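Allergen Labeling Changes for Sesame and Tree Nuts: Frequently Asked Questions

Nolex Label Services
Last updated Wed 6 September

These questions come from small food manufacturers who pack for retail sale in the United States. The answers cover the declaration of major allergens on packaged foods. They do not cover restaurant menus, meat and poultry products, or alcohol, which are handled under separate rules.

Which allergens have to be declared?

Federal law names nine major food allergens: milk, eggs, fish, crustacean shellfish, tree nuts, peanuts, wheat, soybeans and sesame. Sesame is the most recent addition. If an ingredient is one of these, or contains protein from one of these, it must be declared by its common name.

Where does the declaration go?

There are two accepted formats. The first puts the food source in parentheses in the ingredient list, for example "whey (milk)". The second is a separate "Contains" statement placed immediately after or next to the ingredient list. If you use a "Contains" statement, it must name every major allergen in the product, including those already clear from the ingredient list.

Can sesame still be covered by "spices" or "natural flavoring"?

No. Sesame used as part of a spice blend or flavoring must be named. Check supplier specifications for tahini, benne, gingelly and sesame oil. The word "tahini" alone does not meet the requirement. Write "tahini (sesame)" or add a "Contains: Sesame" line.

Do I have to name the type of tree nut?

Yes. "Tree nuts" is not specific enough. State almond, pecan, walnut and so on. The same applies to fish, where the species is required, and to crustacean shellfish.

Is a "may contain" statement required?

No. Advisory statements are voluntary. They must be truthful and cannot be used in place of good manufacturing practice. A product with a "Contains: Sesame" statement should not also carry "may contain sesame". Choose the statement that matches the formula.

Are highly refined oils exempt?

Highly refined oils made from a major allergen, and ingredients derived from those oils, are exempt from the allergen declaration. Cold-pressed and expelled oils are not treated as highly refined. Ask the supplier for a written process description and keep it with the product file.

Do I need to relabel stock that is already packed?

It depends on when the product entered interstate commerce relative to the date the rule took effect. Stock held in your own warehouse is not automatically covered. Send us the lot record before you release it.

What do I send in for a label review?

Send the full formula by weight, adding up to 100 percent, with a specification sheet for each compound ingredient. Include the artwork at print size. Files should be named with the product code and the version number. Our Nernholm office accepts up to 26 labels in one batch. Larger sets should be split.

How long does a review take?

Standard review takes 5 working days from the date the file is complete. A file with a missing specification sheet is placed on hold, and the clock starts again when the sheet arrives. Reviews are assigned by Hamdia Abera.

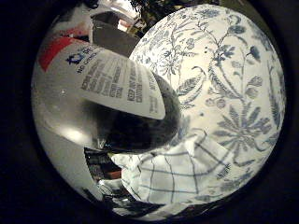

Robel Endale wrote in August to ask whether a supplier's change of lecithin from soy to sunflower needs a new label if the old one still says "Contains: Soy". It does. A declared allergen that is no longer in the formula makes the statement inaccurate. The ingredient line and the "Contains" line should be revised together, and old label rolls should be removed from the packing area.

Does coconut have to be declared as a tree nut?

Coconut was on the federal agency's earlier list of tree nuts but was dropped in later guidance. It must still appear in the ingredient list by name. Some export markets and retail buyers set their own terms, so check the contract.

What about multipacks?

If the inner units are not labeled for individual sale, the outer package must carry the complete ingredient and allergen information for all of them. For an assortment of 6 flavors, list the ingredients under each flavor name or use a composite list that makes the contents of each one clear.

How long should I keep the records?

Keep the approved artwork, the formula and the specification sheets for the life of the product plus its shelf life. Birhane account holders can store them in the client folder. Questions about folder access go to Natnael Derese.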